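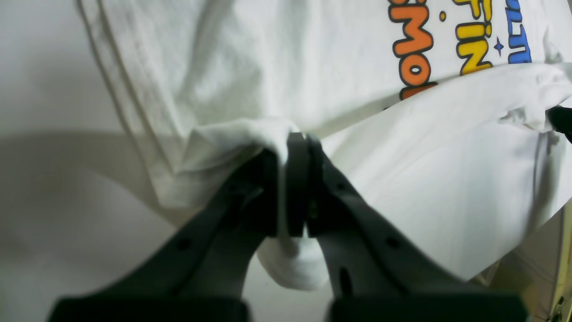 A cotton T-shirt held between the two finger pads.

The equipment plan for the coming year was settled in May, and I record the main points for colleagues who follow these pages. Pendum will fund one further arm and 3 sets of gripper fingers. Tahmineh Sadeghi obtained quotations from Pinex and Martinelli; the latter was dearer, but its price included spare pads – an item we had left out of the previous budget altogether.

Delivery is quoted at 10 weeks. Payment falls due within 60 days of the invoice, and Sveva Santoro has asked that the order be placed before the summer closure. A second camera has been deferred. Garments for the folding work will continue to be charged to consumables.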